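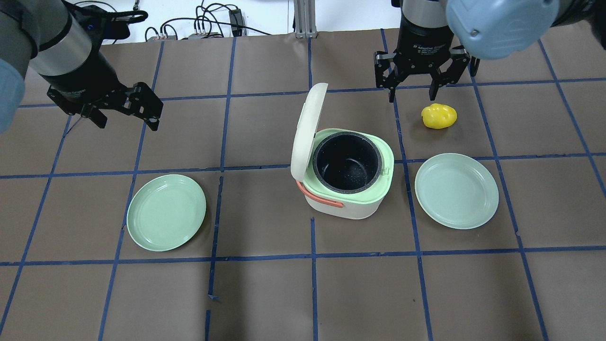

Workshops > Features > Building It Yourself

I've spent nine weekends trying to get two robot arms to serve dinner, and I still eat standing up at the sink. The project is called Plenitz, and it lives on a bench at Golestani, the shared workshop where I pay for a corner and end up using a lot more than that. The bench top is brown paper with a grid of blue tape on it, and I can't tell you how much I love that grid. Before the tape, every test started with me squinting at a plate and nudging it back to where I thought it had been. Now a plate gets a square, the yellow toy pepper gets a square, and if the right arm closes its fingers on thin air I know whether to blame the code or myself. The rice cooker sits right across the middle line, lid flipped up, because both arms have to be able to get at it.

The lid was June's big headache, by the way. My first plan had an arm opening it, and I burned through 11 versions of that move before I gave up and started each run with the cooker open (I'll come back to it, I swear!). Plates are nearly as bad. They lie so flat that a gripper coming straight down just taps the rim and gives up, so I tip the wrist over and sneak in from the side -- slow as molasses, but I've only cracked one.

Money, since everyone at the workshop asks. I'd set aside $400 for everything besides the arms, and the power supply ate a shocking amount of it. The controller board came from Stosus, and I'd buy it again. The mounting brackets came from Niltel, and I wouldn't, at least not without a file handy, as every single hole needed opening up.

Cables are the part I keep putting off. I have a bag of clips and a free evening and somehow I always end up tuning grip force instead. Last night I got the pepper onto a plate seven times in a row, which called for a little dance around the bench. Actual rice is next, and I've already been told who's sweeping the floor.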